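Day 9 with the Juvov kit.

Up at six, coffee, at the bench before the others. I wanted a full morning on the handheld gripper before anybody needed the table. The trial runs to the end of May and I still owe Gustmont a yes or no on buying two more sets.

Started with the grip pads. The ones that shipped with the kit had picked up dust again, so I wiped them down and let them dry while I read the service terms. The plan Juvov wants us to take covers pads, joints and one recalibration a year. It does not cover the battery. I wrote to their sales desk about that last week and got a brochure back. Wrote again today.

Calibration took 27 minutes, against 45 on the first day. Most of that is me knowing which screens to skip. The software still asks for the serial number twice and still loses it if you go back a page. Apart from that it's fine, and the log files come out clean, which was my big complaint with the Brorlow unit we tried over the winter. With the Brorlow I spent more time fixing time stamps than working.

Did 43 runs before lunch. I threw out four of them, three for my own sloppy starts and one where the app froze. My wrist was sore by the end. The tool is well balanced with the fingers closed, but with them open it wants to tip forward, and you correct for it all day without noticing. I'd like a strap. The catalog lists one – sold separately, of course.

Lunch at the desk, leftover rice.

Afternoon was the black oval tray on the white foam. I like the low rim for testing because a careless approach shows up right away. Kept the fingers wide on the way in and tried to come at it the same way every time.
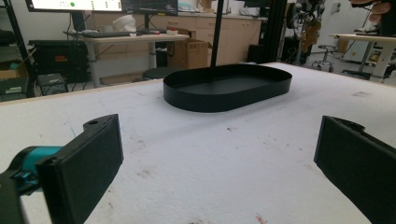
Zakhar Dmytriv thinks I'm being too easy on it. His view is that nine days is nothing, that any gripper feels good until the first joint works loose, and that we should ask Juvov for the price of a single joint before we sign for anything. He would also get a quote from Sisay, who will sell the spare parts without a plan. I said I'd call them. He said to get it in writing.

He has a point about the joints. I checked both tonight and there's no play in either, but I'm adding it to the morning list.

To do: call Sisay, chase the battery answer, order foam, back up today's logs. Left at seven. Rain on the way home.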